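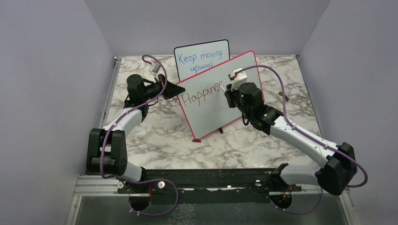 One arm at the board's corner, the other with the marker. The red lettering starts "Happine". Behind it, in blue: "Keep moving upward".

Open day at Irnilholm: the writing bench
By Zhenhua Duan
October 15, 2023
3 min read

I queued 56 minutes for a demo the flyer called "effortless handwriting". The letters are neat enough, I'll grant that. But a kid with a marker costs nothing, and my questions about failed runs got a smile and a brochure. Nearly 90 of us squeezed in. Colour me unconvinced.

Recent galleries
Skurutby harbour cranes
Broltach sorting centre
A wet September at Ene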